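Lendport Community Garden - Plot Holders Meeting, February
Started 6:16 pm, back room at Plivano. Notes by Omar

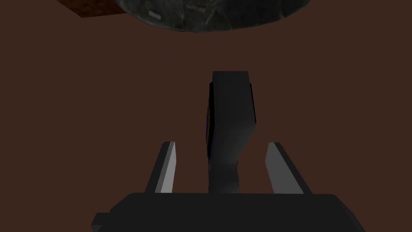
Render: gripper with two gray fingers, dark red-brown background.

Present: Salim Shemweta (chair), Omar Mahasneh (notes), plot holders as per sign-in sheet. Apologies from the Rizk family, plots 4 and 5.

Last minutes: approved. One fix, the hose was green section not gravel section. Changed.

Water
City bill came in higher than last year. Salim thinks the tap by the north gate drips all night. Need new washer, maybe whole valve. Omar to call the plumber again, left two messages already. Barrels stay disconnected until the frosts are done. Please do NOT hook them up early, one split last spring.

Money
Balance 597 dollars after the insurance. Fee stays the same this year. Long talk about charging half for half plots, no decision, back on the list for next time. Four people still owe, Salim will email them privately.

Compost
Bay 2 is ready, take what you need but leave some for the new folks. Bay 3 has plastic in it again. Tea bags too, the kind that don't break down. Sign needs redoing, old one is faded to nothing. Question about horse manure from the stables: yes if it's aged, no if fresh. Someone asked about weedkiller in the hay, Salim to ask the stables what they feed.

Seed order
Going in with the Stistudeck allotment again to get the bulk price. Limit is 100 packets between us. List is on the shed door, write clearly, last year we got beets insted of beans. Potatoes are separate, see Omar. Onion sets sold out already, will try the feed store.

Fence
Rabbits getting in behind plot 16. Agreed to bury wire along that side, 6 inches down. Salim has half a roll left over. Argument about whether it is rabbits or groundhog. Wire either way.

Waiting list
Two plots open. Next names on the list get a call this week. Anyone giving up a plot please clear your stakes and netting first.

AOB
Shed key is missing from the hook, whoever has it please return.
Wheelbarrow tire flat, pump is in teh blue bin.
Path by the pond slippery, wood chips if we can get a free load.

Closed 7:40. Next meeting same place, Salim to confirm the room.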